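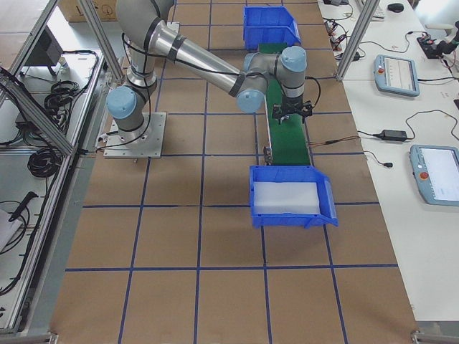
*Page last changed: October, 14:10*

**Sonex belt-pick kit: bench notes**

Clanar now offers the Sonex kit for short-term loan. It covers the arm, two-finger gripper, conveyor and bins - the PC is extra. Hauwa Briggs ran 1035 picks on our bench with foam lining in the larger bin and logged 13 misses, most of them on thin parts lying flat on the green belt. Changing the gripper fingers took four minutes. The pendant menus are clear, but the manual skips belt sensor setup, and Oluf Østergaard had to get the settings from support. Loans run 48 days. Requests go to Ese Ezeani.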